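Ticket 1030: Breakfast counter arm, Westau canteen, bread plating
Site: Andano, Westau. Status: open, monitoring 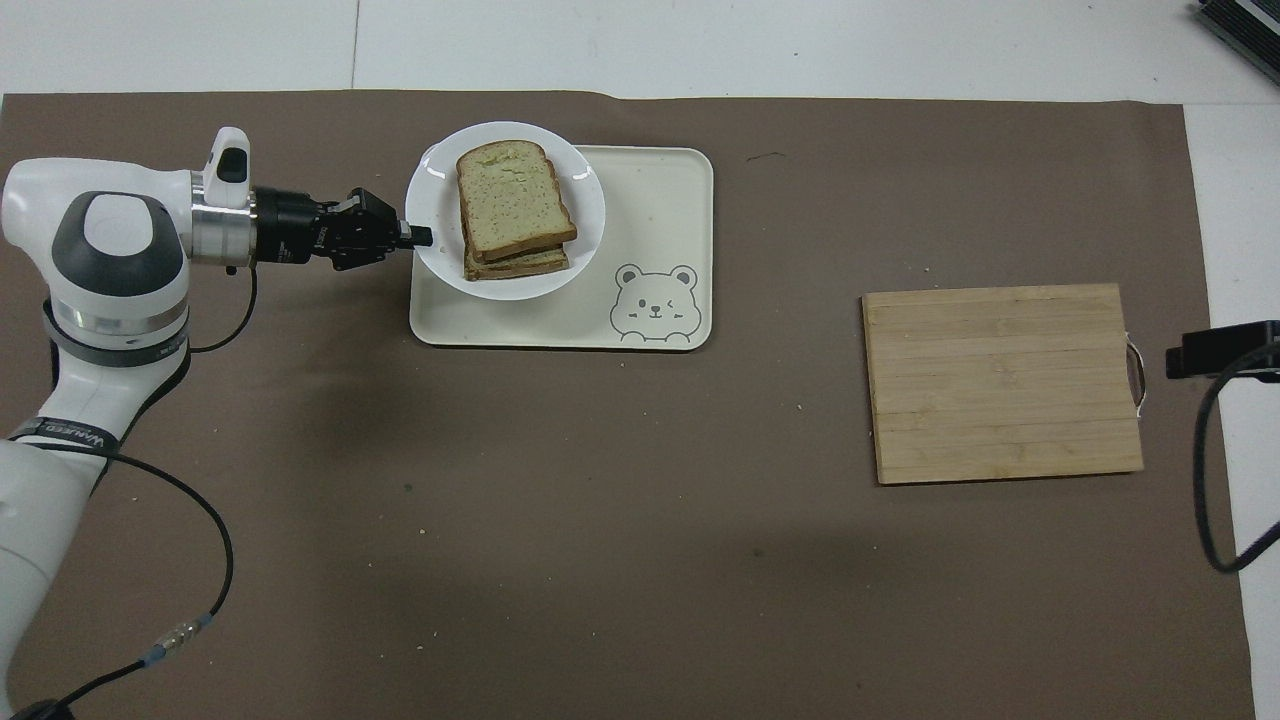

Arm at the tray position, two slices on the plate.

Reported 25 May 2020 by kitchen staff: arm halts with a grip fault when plating bread. Operator has to clear the fault at the panel each time.

Checked: gripper force was set at 70, value carried over from the rusk programme. Reduced to 40. Plate position retaught. Wrist cable inspected, no damage found.

Result: 300 cycles run, two faults, both on end slices.

Staff note: the early shift used to plate by hand and now spends that time refilling and clearing faults. They ask for a reset button on the serving side. Passed to Eide for a quote.

Next: repeat the run with thicker slices. Early shift to log each stop by time and slice type.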